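Section 7. Checking a task in simulation before you move the real arms

Read this before you plug in the arm power supplies. The steps assume the two-arm bench from Section 5 is bolted down and the Jakik control software opens without errors. If it doesn't, go back. Simulation will not fix a bad cable, whatever the forum says.

A word on expectations. The Alexiou starter guide claims that a task which runs cleanly in simulation will "transfer with minor tuning." We have built this rig twice, once in Araba Kwofie's garage and once in the shared workshop, and the tuning was never minor. Treat a clean simulated run as permission to try the real thing slowly. It tells you the numbers in your file aren't absurd, and not much beyond that.

7.1 What you need

- The bench computer, with 40 GB of free disk space. The installer asks for less and then fails halfway through.
- Your arm calibration file from Section 6.
- The kitchen scene pack from Kivside. The free version is fine. We couldn't find anything in the paid one that we wanted.
- A tape measure.

7.2 Load the scene

1. Start the simulator with both arms switched off at the wall. The software has a "disconnect hardware" box, but Ridwan Lumenta has seen it come back unticked after an update. Use the wall switch.

2. Open the kitchen scene and load your calibration file on top of it. Loading them in the other order puts both arms at factory settings and gives no warning.

3. Measure your own tabletop and type the height into the table settings. The default matches the Standeck bench frame at its lowest position. If you raised the frame, the default is wrong.

4. Set the camera to overhead. The angled view looks nicer and hides the gap between a gripper and the surface, and you need that gap.

NOTE: The scene pack sets a weight and friction value for every object. We don't know where the values came from. Weigh your own pan and type in the result.

7.3 Set the start pose

5. Drag each arm to its start position. The grippers should point in from the near edge with clear table between them. Save the pose under a new name.

6. Run the self-collision check. If it reports a pass in under a second, run it again. On our install the first pass after loading is sometimes a leftover result from the previous session.

7. Place the objects. For the practice task you want the pan between the grippers with its handle running toward the left one, and the cutting board on the right. Keep the plate up beyond the board, where neither arm has to cross it. 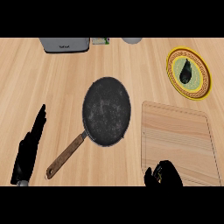

8. Compare your overhead view with the one printed here. A few inches of difference in the pan doesn't matter. The angle of the handle does. The left gripper should sit just to the left of the handle, and the right one may overlap the lower-left part of the board when seen from overhead. Overlap from this camera doesn't tell you whether they touch, so switch on the contact markers before you decide.

9. Leave the items along the far edge alone. They are solid in the simulator, and moving them has given us planner errors we never traced.

CAUTION: Do not copy object positions from the simulator straight into the real task file. The simulator measures from the center of the table and the control software measures from the left arm base. We made this mistake once and drove a gripper into the bench.

7.4 Run it

10. Set the speed to slow and run the task once while you watch all of it.

11. Set the repeat count to 1,000 and leave it overnight with random placement turned on. Without random placement you are running the same attempt over and over, and a high score is worthless.

12. Read the failures before the success rate. Sort the log by failure type and replay several from each group. Our longest batch was 1,352 runs, and most of the runs marked "success" had lifted the pan by the rim, a grip we would not trust on the real bench. The scoring only checks whether the pan left the table.

13. Change one setting and repeat. If you change grip force and start pose together, you will learn nothing from the second log.

When the replays look right to you as well as to the score, continue to Section 8 and keep a hand near the emergency stop.

Related sections
Section 5: Bolting down a two-arm bench
Section 6: Calibration, and why to do it twice
Section 8: First powered run at low speed
Wiring the emergency stop
Standeck frame heights, measured
Scene pack changes, May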